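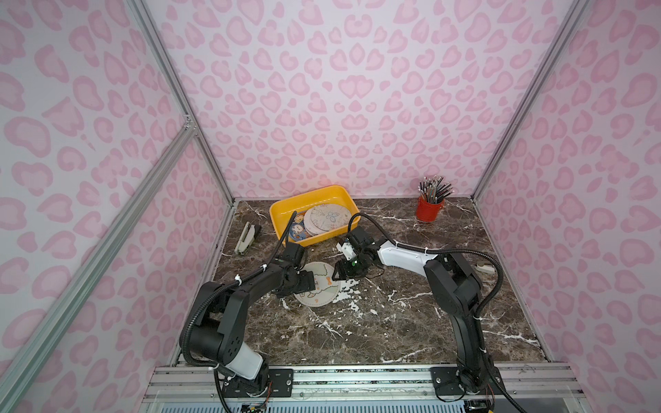 Kumaresan Kaimal wrote to me after the last post to say that coasters and little plates belong in a drawer, and that a tray on the table only collects mail. He has a point about the mail. I still prefer the tray.

I have been sorting out the small round things, which had spread over two shelves and a windowsill. By the last count there were 20 of them, plates and coasters together, and almost no two alike. A few came from the closing sale at Lutberg and the rest arrived one at a time. I wanted the ones with pictures on them in one place where I would use them.

The yellow tray is plastic and nothing special. It has low sloped sides, wipes clean, and holds a small stack without tipping. I keep it toward the back of the marble so there is room in front to lay a plate flat and look at it before deciding where it goes. The dark marble hides crumbs very well, so I wipe it first whether it looks dirty or not.

I sorted by size to begin with and gave up. Sorting by picture works better for me. Cartoons go in the tray, flowers go on the shelf, and plain ones go back to the kitchen.
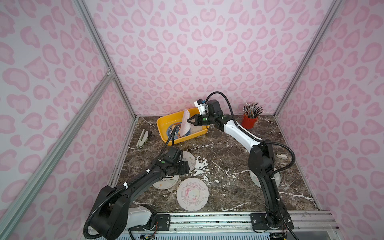 Blue-bordered coaster in the tray, stapler still out.

The stapler is a separate problem. It lives on the same table, to the left of the tray, and I have moved it to the desk more than once. It comes back every time I have papers to put together, so I have stopped fighting it.

The butterfly plate took the longest to place. It has pink and blue flowers around the rim and by my own rule it should go on the shelf. I like it too much for that and may hang it up before December. 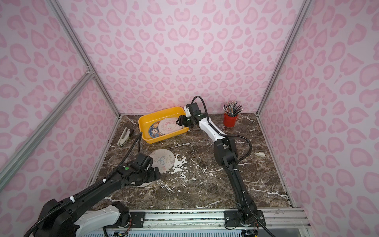 What is left to do

Felt pads for the bottom of the tray. A second tray if the cartoon pile grows. I also owe Alva two plain coasters, which are wrapped and by the door.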